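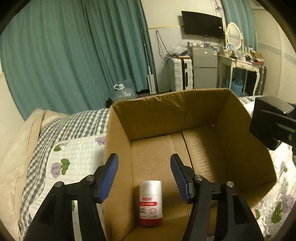
Plurkedport parcel service to change collection times and packing rules

January 2021

The Plurkedport Harbour Office has announced changes to the parcel service that links the town with the islands of Bostska and Flunness. The new arrangements cover collection times, the packing of household goods and the handling of items that cannot be delivered on the first attempt. They apply to private senders and to small businesses with a counter account.

Under the present timetable, parcels for both islands are accepted at the quayside counter until the middle of the afternoon and are loaded on the evening sailing. The counter will now close to island parcels at noon. Items handed in after that time will be held overnight in the Manalo building and will travel on the first sailing of the following day. The Harbour Office said the earlier closing time would allow loading to be completed in daylight during the winter months.

The service carried parcels for 272 island addresses last year. Of these, 39 were on Flunness, where there is no delivery round and residents collect from the store beside the landing stage. The store will remain open on its present hours. Residents of Flunness who are unable to reach the landing stage may name a neighbour to collect on their behalf, and a form for this purpose is available at the counter and at the store.

The packing rules have been rewritten after a review of damaged items. The Harbour Office recorded 42 claims for damage between August and the end of the year, most of them for goods that had leaked or had shifted inside a box too large for its contents. The previous rules ran to several pages and had not been revised for many years. The new version is printed on a single sheet.

Senders are asked to use a rigid outer box and to close the base with tape along the full length of the seam. Folding the flaps into one another will no longer be accepted as a closure. Bottles, jars and tubs should be packed upright, with the lid taped down, and the space on every side filled with paper or cloth. Liquids must also be placed in a sealed bag inside the box. Counter staff may ask for a box to be opened if the contents can be heard to move, and paper for filling will be supplied at the counter without charge.

Used boxes may still be sent, provided that old address labels have been removed or fully covered. The Harbour Office noted that several parcels were taken to the wrong island last year when an earlier label was read by mistake. Addresses should be written on the top of the box and repeated on one side, in capital letters, with the name of the island on a line of its own.

Medicines supplied on prescription are not affected by the noon closing time. These will continue to be accepted directly at the gangway until shortly before departure, under the existing arrangement with the pharmacy in Plurkedport. They should be handed over in the pharmacy's own sealed bag and should not be placed in a parcel with other goods.

Charges for small and medium parcels will stay at their present level. The charge for large parcels will be calculated by size as well as by weight, and a measuring frame has been fitted beside the scales for this purpose. Businesses with a counter account will receive a separate letter setting out the effect on regular consignments – including returned crates and empty containers, which will continue to travel free of charge on the inward sailing.

Where a parcel for Bostska cannot be delivered, it will be kept at the island office for 3 weeks before being returned to the sender. A card will be left at the address on the day of the first attempt. A second attempt can be arranged by telephone or by returning the card to the driver. Perishable goods will not be held, and senders are advised to confirm that someone will be at home to receive them.

The Harbour Office considered a proposal to move the quayside counter into the Manalo building on a permanent basis. It decided against the move for the present, as the building has no step-free entrance on the quay side. Drawings for a ramp have been requested and the question will be considered again once these have been received.

Visitors to the counter are reminded that space inside is limited and that a queue may form on the quay. Customers should keep clear of the marked vehicle lane while waiting – lorries reverse along it before each sailing. Those sending several parcels are encouraged to complete the address forms in advance. Blank forms can be collected from the rack outside the door at any time.

During the first weeks of the new arrangements, parcels packed under the old rules will be accepted if the counter staff judge them safe to load. Senders will be given a copy of the new sheet with their receipt. After this period, parcels which do not meet the rules will be handed back for repacking. Tape and plain boxes in two sizes will be on sale at the counter.

Comments on the changes may be sent in writing to the Harbour Office, Plurkedport, or left at the island office on Bostska or the store on Flunness. Copies of the packing sheet in large print are available on request from all three locations.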